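Grestotlow Hand Gripper, build kit

Grestotlow is a two-jaw gripper you hold and work yourself, for trying out picking and sorting jobs at the kitchen table before you build them into an arm. The kit was drawn up by Wenceslao Maldonado at the Erkesden shared workshop and goes together with hand tools. Allow an evening for it.

The hard jobs are the soft ones. Film packets crease when pinched, so the pads need to meet squarely and stay parallel as they close. 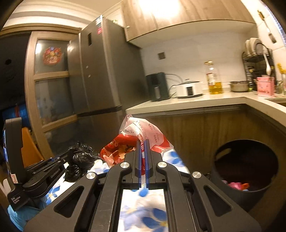
Pads are sold in packs of 11 and push on without glue. If one sits crooked, loosen the pivot on that side, press the pad home and tighten again. Leave the pivots free enough to swing under their own weight - a stiff linkage makes thin items hard to feel.

Cloth is a different matter. Open the jaws fully, come in from above and take a fold, not a single layer. Lacey Lambert's notes on towels and table covers are printed at the back of the build guide.

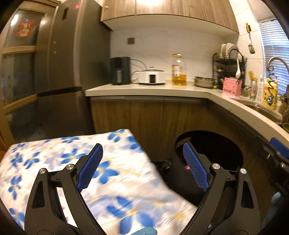
Jaws open, with a folded flowered cloth and the washing machine behind.

In the box: two jaw linkages, four pads, pivot caps, handle, 27 screws and the guide. Not included: hex keys, thread lock.

Spare linkages are sold singly. Guide last revised 4 July 2021.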